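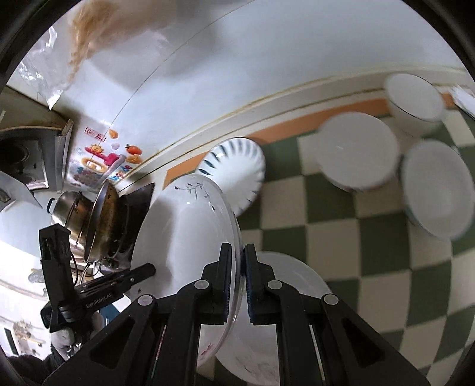 4.2 Contact-phase segmentation

The segmentation module divides each demonstration into approach, contact, transport and release phases, and the policy is trained on each phase with a separate action horizon. Phase boundaries were originally taken from the finger opening signal alone: a boundary was placed wherever the opening width stopped changing while the commanded width continued to fall. This rule is adequate for opaque objects with flat sides. It is less adequate for thin rims, where the difference between a closed grasp and an empty one is close to the noise level of the width estimate. The clear glass plate in Figure 3, held on edge with a ribbed pad on each side of its rim, is representative of the difficult cases. The visual encoder receives little contrast from the body of the plate, and the white plates behind it show through the region in which the grasp must be verified. The most stable image features on the object are its thin dark branch and leaf motifs, which lie near the upper rim and therefore close to the fingers.

Figure 3. Wrist view of a rim grasp on a transparent plate. Other dishes are visible through and beside the grasped object.

We therefore replaced the width rule with a two-stage estimator, referred to below as Storno. The first stage proposes candidate boundaries from the width signal and from the acceleration of the tool, using a deliberately low threshold. The second stage accepts or rejects each candidate with a small temporal network that reads a window of 17 images centered on the candidate. The network is given a crop fixed to the finger region. Because the camera is rigidly mounted to the tool, this crop does not need to be tracked, and the same crop coordinates are used for all recordings made with a given lens calibration.

Labels for the second stage were produced by two annotators working independently in the Dewan annotation tool. Where the two disagreed by more than three images, the recording was passed to a third annotator, whose decision was final. Annotators were instructed to mark contact at the first image in which both pads touch the object. Contact by one pad was recorded as a separate event and is not used in the experiments reported in this section.

4.3 Effect on the learned policy

To measure the effect of segmentation in isolation, we trained two policies on the same 114 demonstrations, with the same encoder, optimizer and number of updates. The baseline policy used phase labels from the width rule. The second used labels from Storno. Each policy was then run 30 times on rim grasps of transparent dishes, with the starting pose of the tool drawn from a fixed list shared by both conditions.

The baseline completed 17 of the 30 trials. Its most frequent failure was early transport: the policy left the contact phase before the fingers had closed and lifted without the object. With the revised labels, early transport became rare, and the remaining failures were mostly errors in approach angle. Segmentation has no direct influence on these, and we return to them in Section 5.

The estimator adds 58 milliseconds of processing per candidate on the workstation used for data preparation. It runs offline only. The controller does not call it during execution, and the loop rate of the deployed policy is unchanged.

Two limitations should be noted. The fixed crop assumes that the object is held between the fingertips, and grasps made deeper in the fingers fall partly outside it. In addition, strong reflections on glass can resemble pad contact for several consecutive images. We tested a polarization filter in April but did not retain it, as it darkened the peripheral part of the wide-angle view and reduced the accuracy of pose tracking.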